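3.2 Simulated fetch task

Teams in the Jisberg course first ran their planners on the Brandlow living-room scene before moving to hardware. Each planner was given 3000 steps per episode – raised to 3370 for the long route – and every team submitted 70 episodes with 15 held back for grading. The arm starts with the gripper open and pointing up.
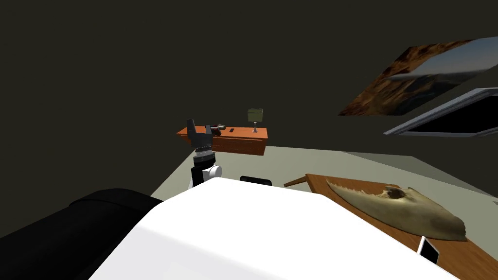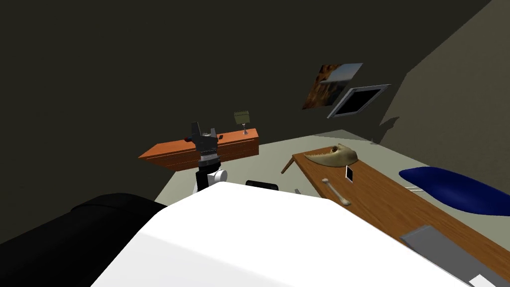
Figure 4. Two views from the simulated room, each with the two-finger gripper raised and the low orange cabinet or shelf behind it.

Episodes that ended in a joint-limit stop were scored as failures. Grading used the script written by Mapplebeck for the Prultby course, with the collision threshold left unchanged. Teams could resubmit once in April.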